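Section 2: Packing Your Lunch Bag

Your new bag is roomier than it looks, and a good pack takes hardly any time once you know the order! Clear a stretch of counter and put everything out before you open the zipper: the bag, your lidded container, and any whole fruit or vegetables going along.

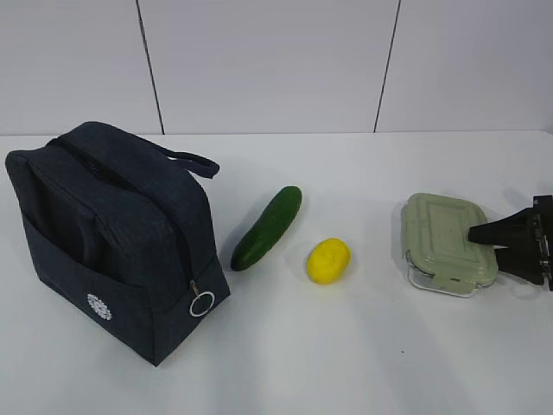 By the Casteo Kitchen Guides desk
Updated June

Before you start
Wipe the lining with a damp cloth and let it air dry. Check that the clip on your container is fully down.

1. Stand the bag on its base and pull the ring all the way around, so the top opens wide.
2. Put the container in first, lid up. (Soup people, this one is for you.)
3. Slide long items such as a cucumber down the side. Standing them on end is fine, and it frees up a surprising amount of space.
4. Add small, round things last, near the top, where they won't get squashed.

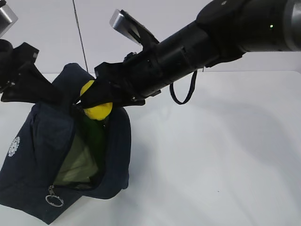

Guthrie wrote in to say that a whole cucumber keeps its crunch far better than slices do, and that a paring knife at work is worth the drawer space. We tried it and we're converts!

5. Hold the top edge of the bag up with one hand while you settle things with the other. The fabric is soft and likes to fold inward.
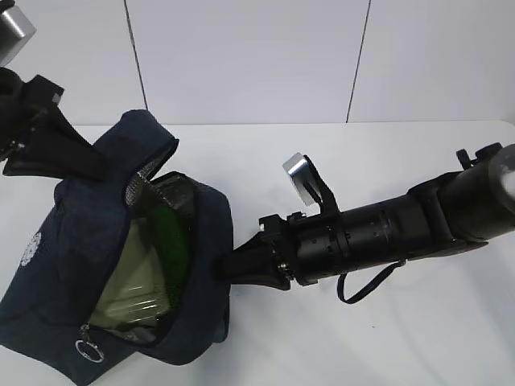

6. Tuck any loose fabric clear of the zipper track, then close it slowly.

CAUTION: Never force the zipper over a bulge. Take out one item and repack.

Note: The front pocket is not insulated. Keep it for napkins and a fork, and leave chilled food for the main compartment. With an ice pack, eat within 4 hours.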